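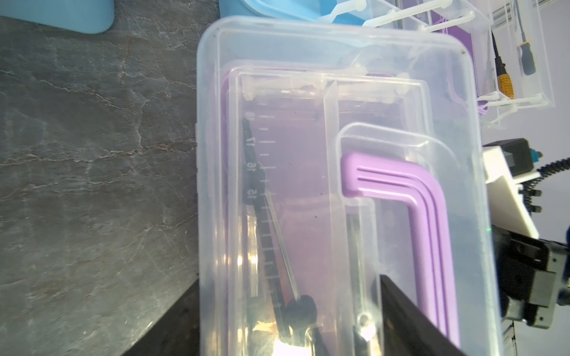 The clear divided box between the fingers. The purple handle lives in the right half.

So it's June, the grant year rolls over soon, and I've spent three evenings with a spreadsheet open trying to decide what our little arm setup needs next. I promised last time I'd write up the money side of things, because a couple of you asked (hi, Tamihana people!) and because I wish I'd read something like it before I bought the first gripper.

Quick recap if you're new. I run a two-arm bench at Calldale, which is a shared workshop with decent heating and terrible parking. I do tidying tasks, mostly – picking things up, putting them in boxes, putting boxes on racks. Small stuff you'd find on any workbench. My budget for this round is whatever is left after rent, and I'm treating each arm as its own line so I can see where the money goes.

Let's start with fingers, my favorite thing to complain about. The black ones I have now are flat-faced and they've been fine on cardboard and wood. Clear plastic is a different animal. It's slick, it has rounded corners, and a storage box with a divider down the middle doesn't weigh the same on both sides once there's something in it. I priced a set of soft pads from Jirnholm and a set of longer fingers from Ferkar, and I went back and forth so many times that my spreadsheet has a column called "dithering." The pads come in packs of 14, they wear out, and you'll want spares. The fingers you buy once, in theory. I'm ordering the pads first. If they don't help I'm out the price of a nice dinner, and I can live with that.

Next up is the wrist camera, where I've changed my mind completely. In the winter I was sure I needed a better one, with more pixels and more frames and more everything. Then I sat down and went through my own footage for an afternoon and the trouble was nearly always light. Look at the bright spot near the bottom of the box up top. A fancier sensor would just give me a sharper picture of that glare! So the camera money is now lamp money: two diffused panels, one on each side, plus some clamps and a dimmer. It's a much smaller number on the sheet and I feel a bit silly for having saved up for the other thing.

Cables. Oh boy. If you take one thing from this post, please put cables in your budget as their own line. I didn't, the first year, and I ended up buying them one at a time at full price with rush shipping. The coiled kind costs more than the straight kind and I still think it's worth it near a moving joint. I also add two spare connectors per arm, whatever type you use, and I keep them in a labeled bag. Cornel Munteanu, who has the bench behind mine and has been at this a lot longer than me, told me to take whatever I thought I'd spend on cables and double it. I thought he was exaggerating, and then I added up my receipts.

Then there are the props, meaning the boring household things the arms practice on. Clear boxes, trays, handles, screwdrivers, racks to put the screwdrivers in. I used to buy these whenever I walked past something useful, and it's the one place where I was really wasting money. Now I've got a list of 36 items and I'm sticking to it until next spring. The rule I made for myself is that anything see-through gets bought in twos, so when one gets scratched I can swap in its twin and keep the sessions comparable. Clear plastic scratches if you so much as look at it. I've also put in a small amount for printed parts, because I'm always wanting one more odd-shaped thing with a bend in it.

What I'm not buying: a new countertop. I know, I know. The dark marble pattern has pale streaks all through it and several of you have told me it must be a pain for anything vision-based. Maybe it is. But kitchens have counters like that, and I'd like the arms to cope with them, so it stays, and the 1000 I'd penciled in for a plain gray surface goes into a reserve for repairs. Last year's reserve was gone by fall (one motor, one bracket, one very dumb mistake with a power supply).

The Jirnholm order goes in this week, lamps after that, and the Ferkar fingers are parked until I see how the pads hold up. If anybody has run those fingers on slick plastic for a few months, please leave a comment, I'd love to hear how they wore. Next post will be the lamp install, assuming the clamps fit my shelf.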